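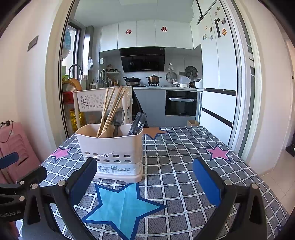

Does it have to be the kitchen? One reader wrote in to ask me that after the last version of this guide, having hung the Puvara base unit in a hallway closet and wondered why dinner reminders never reached anyone. It doesn't have to be, no. But it does have to be in a room where people sit down, and closets are terrible for the signal anyway. So let's do this part properly!

Section 2: Setting up the meal timer on your Puvara

I'm assuming you've done Section 1 and the base unit is plugged in with a steady green light. If it's blinking, go back and redo the pairing (I'll wait).

1. Pick a spot within 31 feet of your router. A shelf is great. A windowsill is okay in winter, but mine got grumpy in the sun.

2. Hold down the round button until you hear two beeps. Let go right away. If you keep holding you'll get a third beep, and that one wipes your settings.

CAUTION: The third beep really does wipe everything, names and alarms included. I've done it twice.

3. Open the Omstead app and tap Add Room. Type whatever name you like, up to 20 letters. Mine is called Dinero, which was a typo for Dinner, and now the whole family says it.

4. Tap Meals, then New Meal. Set the time you want to eat, and then set the early warning. I use 20 minutes for supper, long enough for somebody to finish a game and wash their hands.

Note: The early warning counts back from the eating time. The first version of the app did it the other way around, so if you're updating from an install made before February, check every meal you saved.
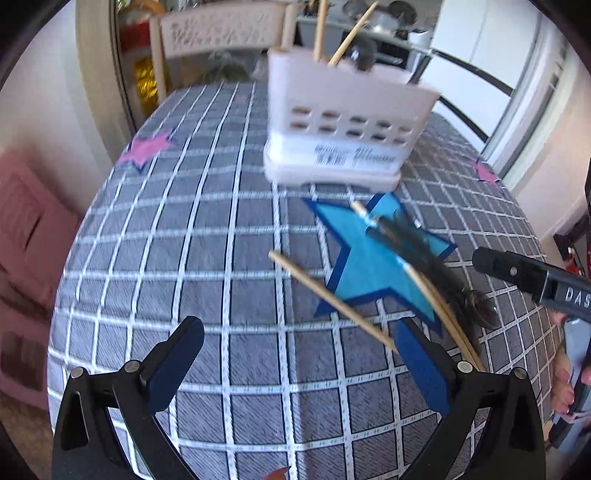 Fig. 2. Chopsticks, star and caddy on the checked cloth.

5. Choose a chime. There's a list, and you can tap each one to hear it. Nnaji is the soft one that sounds like a thumb piano, and it's the only one my dog doesn't bark at.

6. Set the volume. It goes up to 100, but please start low! Anything past the middle is meant for big houses, and you'll jump out of your skin.

7. Tap Save, then Test. You should hear the chime and see the light turn amber. No sound? Check that Quiet Hours is off, then tap Test again.

Note: Each room keeps its own meals. If you want the same supper chime upstairs, open the meal, tap Copy, and pick the other room from the list.

Last checked against the app on Nov 16, 2019. Snooze and skipped meals are in Section 3.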